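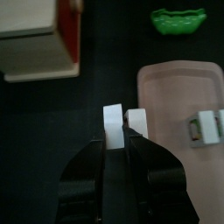

January 29, 2023

Finally got the speech coding to behave! Fongchan and I ran the second batch of town council transcripts through Hestero this morning, 74 speeches in all, and our two sets of tags agreed far better than in the first batch. The change was small. We split "blame" into blame aimed at a person and blame aimed at a party, and most of our old arguments went away.

Fun find: speakers say "the residents" when they're on the winning side of a vote and "my residents" when they're losing. I went back through 14 speeches by hand to check, and it held in all but 2. Far too few to lean on, but I want to chase this one. Kwadwo thinks it's just the members from the Vornach end of town, who talk that way about everything. Fair point - need to sort by district before I get carried away.

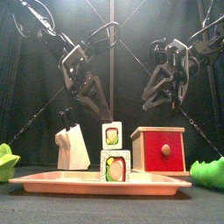
Tabletop with the two arms, black cloth behind.

Still open:
Seven transcripts have the speaker names missing. Fongchan is asking the clerk's office for the audio.
"Common sense" needs its own tag. It turns up in budget debates constantly, and both sides use it (sometimes in the same exchange, which is great to read).
The Saengthong set from June uses the old tags. Recode all of it or leave it out? I'd say recode, it's the best material we have.

Kwadwo takes the district sort, I'll write up the new tag rules tonight while they're fresh.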